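Home | Rooms | Long Stays | Laundry | FAQ | Contact

Umuvness House – Guest Questions

Last updated February 15, 2023

Answers for guests staying a week or longer. For group rates, write to the Jekik office.

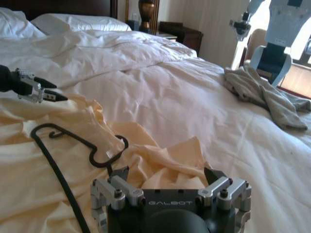
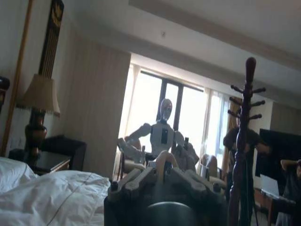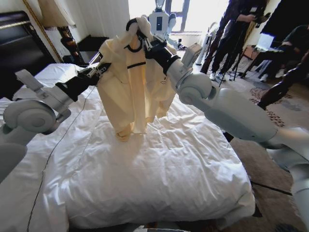
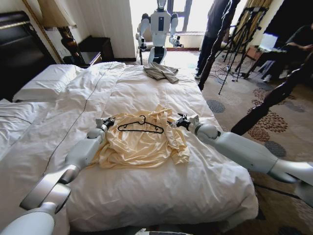

How often is bedding changed?

Once a week for long stays. Leave used sheets on the floor by the door before 10 a.m. Duvet covers are changed every second week, or sooner if you ask at the desk.

Can I get an extra duvet or pillow?

Yes, at no charge. Feather-free pillows are kept on the second floor – ask when you check in, as they run short in September.

Do you wash guests' clothes?

Shirts, blouses and other light items go out with the Yousafzai laundry service on weekday mornings and come back the next evening. Silk and wool are washed by hand and take a day longer. Please empty the pockets.

Is there a deposit?

The deposit is $100 per room. We return $80 if a key is lost and the rest is in order.

Where can I park?

Behind the building, off Eltach Street. The lot is free for guests but spaces can't be held. Vans should use the street.

Can I store bags after checkout?

Up to two bags per guest, until 8 p.m. the same day.

Can I cook in my room?

No. The shared kitchen on the first floor is open from 6 a.m. to 11 p.m. Label your food with your room number and checkout date. Unlabeled food is thrown out on cleaning day.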